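Clearing a dining table that has turned into a storage shelf

A table that gets used all day collects packets, medicine, bags and mail. Fourteen minutes is enough for most of them if you sort by where things go and leave the wiping for last.

Start with medicine. Put boxes and dropper bottles together and check the dates. Eye and ear drops often have a shorter life once opened, so write the opening date on the label. Keep them in a lidded box on a high shelf, away from the stove.
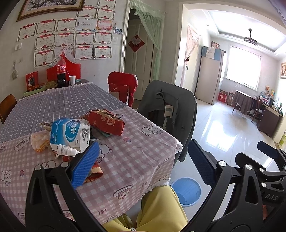

*Medicine box, dropper bottle and paper packets on a checked tablecloth.*

Next, go through the bags and wrappers. Open each one before you throw it out. Food from a bag that won't close goes into a jar. Red envelopes and cards go in a drawer with the other papers.

Move drinks and paper cups to the kitchen. A large soda bottle keeps its fizz longer in the fridge with the cap tight.

Last, take the cloth off by the corners and shake it outside. Wash lace trim in cool water on a gentle cycle, and hang it to dry. If you use two cloths, wash them separately the first time in case the darker one bleeds.

Jackets left on chair backs go on a hook by the door. We put up 2 hooks in September and they are still holding.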